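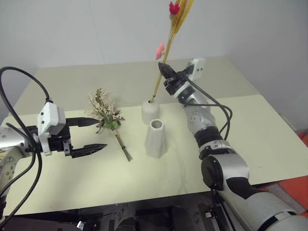 Home | About | Programs | Reports | Contact

Reports > Community Gardens > Spring Progress Report

Print this page | E-mail this page

Progress report to the Terard Fund: the Bangera Street garden

You asked for a short report this time. The last one ran to many pages and had an appendix on slugs, so I see the point.

The main news is that we have water. The city turned on the new line in April, after we had moved the trench twice. The first route went through a gas main on the map and the second went through a gas main in the ground, which the map had somehow missed. The third route is longer and takes a bend past the compost bays. It used more pipe than the budget allowed for, and I have moved $300 from the signage line to cover it. There will be fewer signs. Most of the planned ones told people not to do things they have never shown any interest in doing.

Beds. The grant was for 10 raised beds. Seven are built and filled, and six of those have something growing in them on purpose. The seventh was filled with a load of topsoil from Flolitz that came up solid with bindweed within a couple of weeks. Flolitz was very polite on the phone and has promised a credit. We are still waiting for the credit. The bindweed is doing fine. The last three beds are cut and stacked behind the shed, and they'll go in once the ground on the east side stops behaving like soup.

The shed itself is up. It came as a kit from Branico with instructions for a different shed, and it took us most of a wet afternoon to work that out. The door now opens outward, which was not the plan, but it does mean you can get the wheelbarrow in without taking anything else out. We'd call it an improvement if anyone asked.

Plots and people. Every finished bed has a household or group signed up to it, and there is a waiting list. The school has taken one and planted radishes, on the grounds that radishes come up before children lose interest. They came up. I was given a bag of them. The seniors' lunch club has the wide bed by the gate, built higher so that people can work it from a chair, and they have filled it with dahlias in spite of a clear line in our application about "fresh produce for local kitchens." I raised this with them and was asked whether I would like to be the one to dig them up. I would not. I hope the Fund can live with dahlias.

Satish Naidu has taken over the Saturday-style open sessions from me, which now happen whenever it isn't raining, and turnout has gone up. I try not to read anything into that. He runs a seed swap from a folding table and has a firm rule that packets must be labeled. We had a bad time last year with some squash.

Compost. Two bays are working and the third is full of cardboard. Somebody on the block bought a great deal of furniture this winter and felt we should share in it. We're shredding it as we go.

Money. Apart from the pipe, spending is close to plan. Lumber cost a bit less than quoted and soil cost a bit more. Tools are under budget - we were given a lot of old spades, and while they don't match, they dig. Receipts are with the finance form, except for the one for hose fittings, which went through the wash in my jacket. The hardware store has agreed to print another.

What's late. The path. It was supposed to be finished by now so that wheelchairs and strollers could reach every bed, and at present they can reach the near half. The gravel is ordered. The contractor wants dry ground, and so do we all. I'd ask for the final payment date to be moved back by one month so this can be done right.

What's next: the last three beds, the path, a gutter and rain barrel for the shed, and another call to Flolitz. If you would like to visit, come at 6 in the evening, when most people are there to water, and wear shoes you don't care about. You will be offered radishes.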